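4.2 Handling cardboard boxes with the Trimik kit

The second part of our review looks at the task we bought the Trimik kit for in the first place: picking up and moving open cardboard boxes on a bench that also holds other equipment. Rigid parts had gone well in Section 4.1, and we were eager to see how the same hardware would cope with something soft, bent and a little worn. Cardboard is a wonderful test material. It is cheap, every lab has plenty of it, and no two used boxes behave in quite the same way.

The kit comes from Hirnine as a two-finger gripper, a small wrist camera, a mounting plate and a software package that runs on an ordinary desktop computer. Tarek Hakim fitted it to our arm in one afternoon, following the printed guide. The only step that slowed him down was the cable routing at the wrist, where the guide shows a different arm from ours. We used the default finger tips and the default grip settings for all trials in this section. Boxes were taken from the mail room as they came, and we did not sort out the ones with bent flaps or torn edges.

The grasp we asked for is simple to describe. The arm comes down over one side wall of the open box with the fingers apart, one on the inside and one on the outside, and then closes on the board. Because the wall is thin and seen almost edge-on by the wrist camera, the software has to find a narrow strip of brown against whatever lies on either side of it. Figure 6 gives a wrist camera view with the fingers on both sides of a wall.
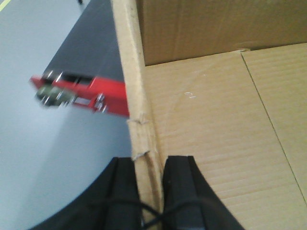 Figure 6. Wrist camera view with the gripper fingers straddling a box wall. The edge of the wall is torn partway down, and a black device with a red front panel rests against the outside.

Views of this kind were the ones that interested us most. A torn edge breaks up the straight line that a wall finder would like to follow, and a dark object close to the outer side leaves less free room for the finger there. The Trimik software treats the wall as a chain of short pieces, which makes it quite forgiving of local damage. We were delighted by how well this worked. In our full set of 1,418 attempts, the wall was marked correctly in all but 200, and most of those misses came from boxes whose flaps had folded back across the opening.

Neighboring objects were a harder problem. The software can be told to keep a fixed distance from anything that is not cardboard, but the distance is a single value for the whole bench. Set it wide and the arm refuses many good grasps; set it narrow and the outer finger passes closer to the equipment than Nadine Khoury, who ran these trials, was happy with. A separate value for each finger would help a great deal – we have passed this on to Hirnine, and Ayman Akl there tells us that it is planned.

We also compared the default tips with the softer Gadenetti tips used by Boutros and Saab in their earlier work on paper bags. The soft tips left fewer marks on the board, which matters if the boxes are to be used again. They are thicker, though, and need more clearance on both sides of the wall. For a crowded bench we preferred the flat default tips, and we kept them for the lifting trials in Section 4.3.

One practical note for groups with a similar setup. The cable at the wrist can hang into the lower part of the camera view when the arm turns. We masked that region in the software, using the drawing tool in the camera menu, and saved the mask with the rest of the settings. The mask has to be drawn again whenever the camera is taken off its plate.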